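How I Plan Snacks for a Long Train Ride

I take the overnight train to Nelden twice a year to see my sister, and the first time I did it I packed one banana and a sleeve of crackers. The café car closed before I got to it, and I spent the evening smelling other people's dinners. So now I have a system (my sister calls it an obsession, fine), and a few friends have asked me to write it down.

Start with the hours, then the food

Look at your ticket and write down the departure time, the arrival time, and any stop long enough to get off and stretch. Mine leaves at 4:40 in the afternoon and gets in a little after nine the next morning. That means one dinner, one breakfast, and a whole lot of staring out the window with my hand in a bag of something. I plan two proper meals and then one snack for every three hours I expect to be awake. That comes out to 6 snacks with a couple of extra for delays, and there are always delays after Beser!

Write the meals on one line and the snacks on another. I do it on the back of an envelope and tuck it in the food bag.

Pick for smell, crumbs and noise

You'll be sitting very close to strangers. I skip tuna, boiled eggs and anything with raw onion. I love flaky pastries, but I wore one all the way to Beser once and the seat never really recovered. Things that have worked well for me:

Cheese cut into cubes, in a small tub with a tight lid
Grapes, washed and pulled off the stem at home
Roasted chickpeas
Peanut butter sandwiches, cut in four and wrapped separately
Dried mango
Rice crackers
One really good chocolate bar, saved for after dark

Chips are allowed, of course they are. I just open them early in the evening while everybody is still talking and the car is loud anyway.

Lay it all out before you pack

I do this the night before, on the biggest clear surface I've got. Get every single thing out where you can see it and sort it into salty, sweet and "real food." My problem is always the salty pile. I buy a bag here and a bag there for a week, and then when it's all heaped together I've got enough for a school bus. Take out a third and leave it at home for when you get back, because there is never anything in the house when you get back. 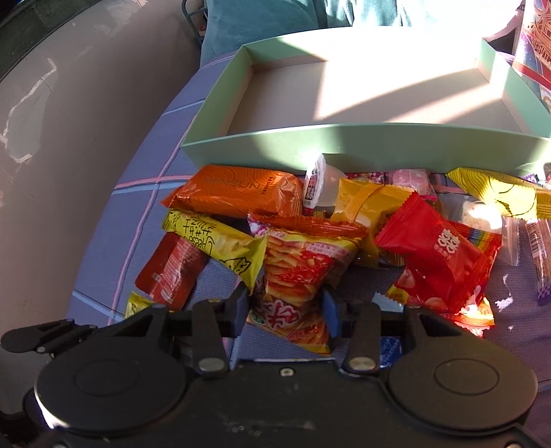 Shivam Chaturvedi wrote in to say that a third isn't nearly enough, and that on any trip under a day he takes out half the salty stuff and puts fruit in its place, otherwise he's buying water at every stop. I tried it in April and he's right about the water. I went through one bottle less than usual. I did miss my rice crackers, though, so I've settled somewhere in between.

Pack in the order you'll eat

Breakfast goes on the bottom, dinner on top, and the snacks go down the sides where you can fish them out without unpacking your whole life onto the tray table. I use a plain canvas tote with a flat base. Backpacks squash everything, and you have to stand up to get into them properly.

Anything that needs to stay cold goes next to a frozen water bottle. Wrap the bottle in a dish towel so it doesn't drip on the bread, and you can drink it in the morning once it's melted. I wouldn't trust it for meat or anything creamy on a ride this long, so eat those first or leave them out.

Also toss in:

A roll of small trash bags
Damp wipes
A real spoon
Two cloth napkins
A rubber band for every bag you plan to open

The rubber bands are the one I forget. If you do too, fold the top of the bag over three times and stick a hair clip on it.

On board

Get the tote under the seat in front of you before you do anything else. I eat dinner early, well before Khurana, since half the car gets on there and it's all elbows for a while. Then I clear my trash, walk to the end of the car and back, and start on the sweet stuff.

Keep one snack in your coat pocket for the platform at the other end. My sister is always late picking me up.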